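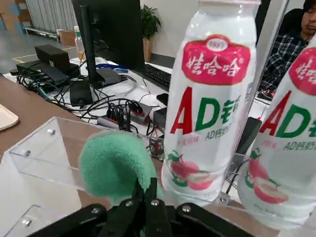 White 娃哈哈 AD钙奶 bottles in a clear acrylic holder, with a mint-green cloth in front.

Larnard switches drink displays to clear acrylic holders

13 February 2023

Larnard has begun replacing the closed cardboard trays in its chilled and ambient drink sections with clear acrylic holders, the retailer said in a notice to suppliers. The change covers small-format bottled drinks, including flavored milk drinks sold in white plastic bottles.

The holders are made by Irard and go by the name Ploltico. Each is assembled from thin transparent panels joined with metal fasteners and can be taken apart with a single screwdriver. Larnard has ordered 873 units for the first stage. A further order is planned for June, subject to a review of breakage and cleaning times.

According to the notice, the main purpose is label visibility. Cardboard trays hide the lower part of a bottle, and on many milk drinks that is where the flavor artwork is printed. On the 娃哈哈 bottles the brand name sits on a crimson-pink label near the top, the product name runs below it in red and green, and peaches are printed on the lower body. Larnard's stores had been adding paper shelf tags to repeat the flavor. The tags will be dropped wherever the new holders are fitted.

Cleaning is the second point. Acrylic shows dust, fingerprints and dried drips sooner than cardboard does, and it scratches if wiped with the wrong material. The notice sets out a short procedure:

Remove all bottles before wiping the panels.
Use a soft looped cloth, lightly dampened with plain water. Paper towels and scouring pads are not permitted.
Wipe along the length of the panel, then around each fastener.
Do not use alcohol or ammonia sprays. Both can cause fine cracks at the drilled holes.
Check that bottles stand upright when put back. A bottle left leaning puts load on one panel edge.

Stores are to keep cleaning cloths separate from those used on floors and refrigeration units. Cloths that have picked up grit are to be washed before they touch a panel again, and fabric softener is to be left out of the wash — it leaves a film on the plastic.

The first holders were fitted at the Duan store, where 670 bottle positions were converted over 3 nights. The work was done after closing, one bay at a time, with stock held in crates in the aisle. Replacement fasteners are supplied in bags of 9. Stores have been told to retighten them by hand after the first week and to leave power drivers out of it, as overtightening is the usual cause of split corners.

Cardboard trays removed from the shelves are to be flattened and returned with the regular packaging collection. Trays that arrive with new stock may still be used for storage in back rooms. Suppliers do not need to change their outer packaging at this stage, but those using bottles with a wider base are asked to send dimensions to Larnard before the June order is placed.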